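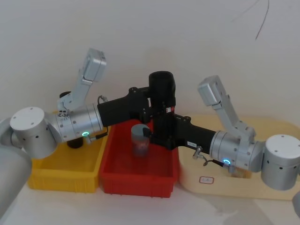
Skilla 12 is out!! Woke up, checked my phone before I'd even found my glasses, and there it was: 798 MB waiting to download. I've been on the beta since spring and the final build still has things in it I hadn't seen. First favourite is the new charging ring, a little cyan-green glow on the lock screen, very close to the ring light down on that silver wrist section. You can change the colour but I'm leaving it exactly as it is.

Which phones get it first: the Tevell 5, the Tevell 5 Mini and the Grindus One. Go to Settings, then System, then Check for updates. Mine didn't show up until I'd tapped the button twice, so have another go if it says you're up to date.

Do plug in before you start. It took 25 minutes on my Tevell 5, and there's a long bit at the end where it says "tidying apps" and looks stuck. Leave it be, it gets there.

OK, notifications. They're grouped by person now, so if the same friend messages you in three different apps it all lands in one pile. I've wanted this for years. You can pull somebody out of a pile by holding a finger on their picture (took me ages to find that).

Dark mode finally covers the dialler and the calculator! The calendar is still blazing white at midnight, mind you. It was like that all through the beta and I did report it.

Battery: the release notes promise up to 316 hours on standby for the Mini. Mine's the bigger one and I never leave it alone long enough to find out, so if you've got a Mini in a drawer, please tell me how it does.

Several of you asked about the Jitpraphai tablets. They're down for October, Wi-Fi models first, and the ones with a SIM slot "shortly after", whatever that means. The older Jitpraphai with the physical home button isn't on the list at all, which is a shame, as my mum loves hers.

One grumble. The alarm volume has moved out of the main volume panel and into the clock app. Check yours tonight! Mine had gone back to the lowest setting after the update.

Trying the new split keyboard next. So far I can type "hello" and "hekki" equally quickly. More once I've had a proper go on the train, and I'll post the wallpapers too, the orange one is gorgeous.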